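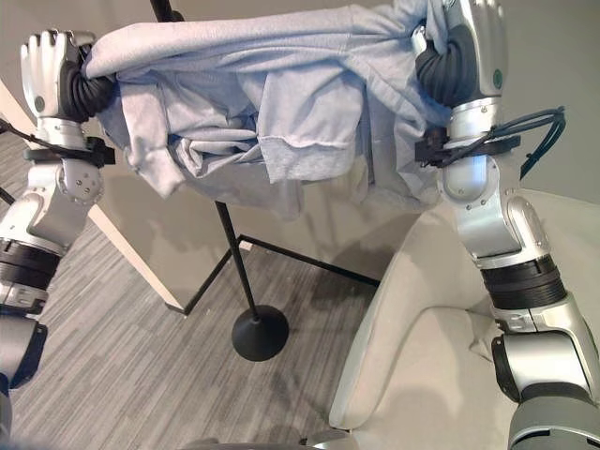

Grey sweatshirt, held up by both ends. Ribbed cuff hanging free, seam line showing.

Tuesday, sitting corner. Started at 9.40, Rongrong writing times on the sheet, me typing this up between rounds.

The job today was clothes and throws left on the armchair. Kerstin wants the living-room list finished before we go back to kitchens, and the chair is the last big item on it. I had put it down as an easy morning. Grey knit on a grey chair is harder work than I expected, mainly for the person trying to see where the garment stops and the seat starts. By the third round I was finding sleeves by feel.

Things to settle for the sweatshirt:

- Lift by the two ends first, let it hang, then look for the cuffs. Going for a cuff while it's in a heap wastes time.
- The body of the garment is heavy and sags in the middle. Keep the ends level or it slides to one side.
- Fold on the table, not on the seat. The seat slopes and the fold creeps forward.

Sixten asked whether we should swap in a darker garment so the edges show. I'd say keep the grey for now and add the dark one as a separate line. Half the laundry at home is the same colour as the sofa.
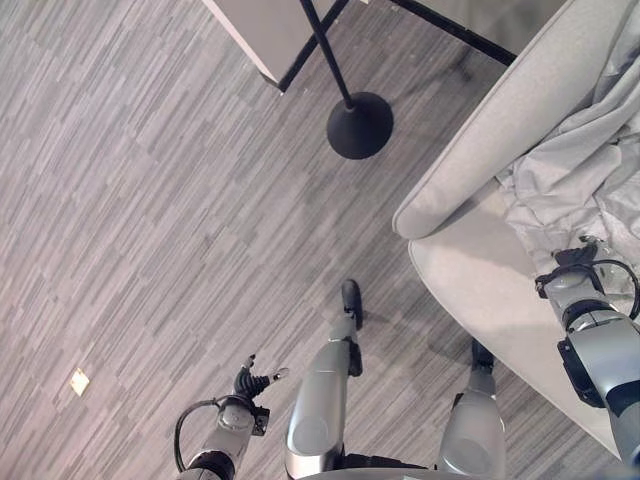 Armchair side, striped carpet, table corner at the top. Fabric in a heap by the armrest.

Carpet notes. The stripes run diagonally as you look down at the chair, and I kept lining the chair up with them by mistake. Tape marks would be better. I have asked Grønli for the low-tack roll, code 279, and until it comes we go by the lamp base. Leave the lamp where it is, please. It was shifted a hand's width over lunch last week and we lost most of an afternoon putting the corner back as it had been.

The chair came from Sevano, item 3740 on the furniture list. Padded arms, wide seat, tall curved back. Good for this work as things pile up on it the way they do in a real house. The bad side is that thin cloth works its way down behind the cushion, and then you have to go in after it.

Moved on to the wall and floor check before the second half.

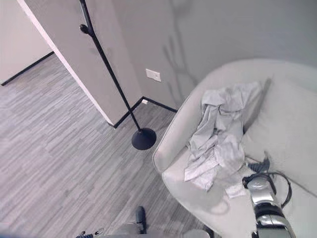
*Entry by Oluwaseun Effiong, room 209, with additions from Rongrong Fan*

Room check. Black baseboard is fine along both walls. There is a small white piece on the floor by the corner, to be picked up or stuck back, whichever it turns out to need. Britt-Marie has the spare covers in the Rovitz box if it is one of those. Lamp pole is straight enough. The knob wants a quarter turn, I think, but I left it.

The shadow on the grey wall bothers Rongrong more than it bothers me. It is faint, and she would like the lights the same every time. Fair point. We agreed to write down which lights are on at the start of each session – new column on the sheet, after the time.

Second half was the pale cloth. Lighter than the sweatshirt, and it creases as soon as you look at it. Plan was to spread it over the right half of the seat, take the top end by hand and work down towards the front edge.
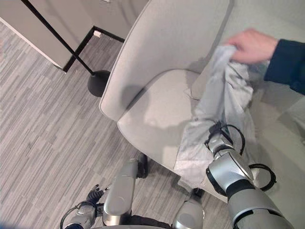

Keeping some pull on the top end helps a lot. With slack in it the folds just travel from one place to another, and a corner ends up over the front of the cushion. I'd like to try it next time with the cloth laid straight across instead of on the slant.

Count for the day is 19 rounds on the sheet, both items together. Rongrong thinks two of them should be struck out as the start position was wrong. I agree with one. Kerstin to decide.

To do:

- tape marks for the chair feet when the roll arrives
- dark garment, long sleeves, from the Estgate bag
- ask Sixten for the folding order he used in March
- white piece by the baseboard
- hoover

Stopped at 15.20. Sweatshirt and cloth are to go back in the textile crate, folded, with the sheet on top.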